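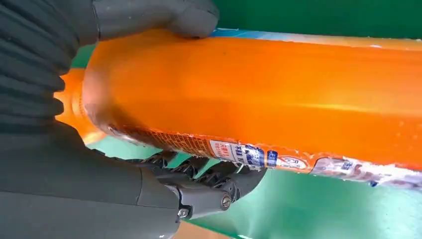

Figure 4-1. Large orange plastic bottle, held on its side.

Section 4. Positioning, Leveling and Loading the Table

This section applies to the Cloller height-adjustable table in the fixed-foot and caster versions. Assembly of the frame must be finished, and the top must be fastened down, before this section is begun. For assembly, refer to Section 3. For the wiring of the hand control, refer to Section 5.

Two persons are required for steps 1 through 5.

Positioning

1. Select a floor area that is flat and firm. The table must not be set up across the edge of a carpet or over a floor drain.

2. Check that nothing is mounted on the wall above the table within its range of travel. The top surface rises to a maximum height of 1,043 millimeters. Shelves, window handles and wall sockets with plugs fitted must be clear of this range.

3. Lift the table by the cross rail. Do not lift it by the top, and do not drag it across the floor. Dragging will bend the foot screws and is not covered by the Draltard warranty.

4. Leave a gap the width of a hand between the rear edge of the top and the wall.

5. On caster versions, turn all casters so that they point outward, then press down each brake lever until it clicks.

NOTE: Tables delivered to the Unberg and Hovland sites before June have brake levers of the older type, which are lifted to lock. These levers are marked with a raised letter L.

Leveling

6. Lower the table fully.

7. Place a spirit level along the front edge of the top, then along the left side.

8. Turn the foot screw at the low corner counterclockwise to raise it. Make small adjustments and read the level again after each one.

9. Press down firmly on each corner in turn. If the table rocks, repeat steps 7 and 8.

10. Tighten the lock nut on each foot screw with the flat wrench supplied. Hold the screw still while doing so, or the setting will be lost.

CAUTION: Do not place cardboard or folded paper under a foot. If the floor is too uneven for the foot screws, use leveling plate 309, available from the parts desk.

Loading

11. Put the heaviest item on first, over the center of the frame. The total load must not exceed 200 pounds, evenly spread.

12. Do not place more than a quarter of the total load on the part of the top that extends beyond the legs.

13. Raise the table to its full height once and lower it again. Listen for scraping, and stop at once if one leg moves ahead of the other.

14. Remove any item that shifted during step 13 and place it again with a non-slip mat beneath it.

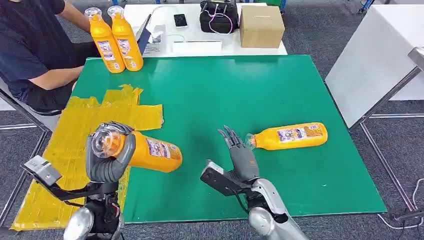
Figure 4-2. Work surface with a side table behind it.

Loose items should be reviewed each time the height of the table is to be changed. An item that is steady on a fixed table may tip or slide when the top starts or stops moving, and tall containers are the most likely to do so. Bottles that must remain at the table should be capped and kept upright, like the two orange ones in Figure 4-2, and moved well in from the edge before the hand control is used. Electrical equipment is best kept on a separate surface. The laptop and smartphone in the same figure are on the white table behind, where a spill on the work surface is less likely to reach them. Cables that run from a fixed surface to the moving top must have enough slack for the full range of travel – test this by hand before connecting the power.

WARNING: Never reach under the top while it is moving. Keep children and visitors away from the table until it has stopped.

Checks after set-up

The person responsible for the room shall repeat steps 7 through 9 after the first week of use, and again whenever the table is moved. Lock nuts may loosen slightly as the feet settle, particularly on vinyl floors. A small amount of play in the top when it is fully raised is normal. Play when the table is fully lowered is a sign that a frame bolt has not been tightened, and the table shall be taken out of use until it has been corrected under Section 3.

If the display on the hand control shows E4, the motor has detected an obstruction. Remove the obstruction, wait one minute, and hold the down button until the table reaches its lowest position. If the code returns, disconnect the power and report the fault in writing.

Questions about this section may be addressed to Ottar Halvorsen, Technical Documentation. Requests for parts, including leveling plates and replacement casters, are handled by Jonatan Lindqvist at the Hovland parts desk.

Section 4 last revised September 2023.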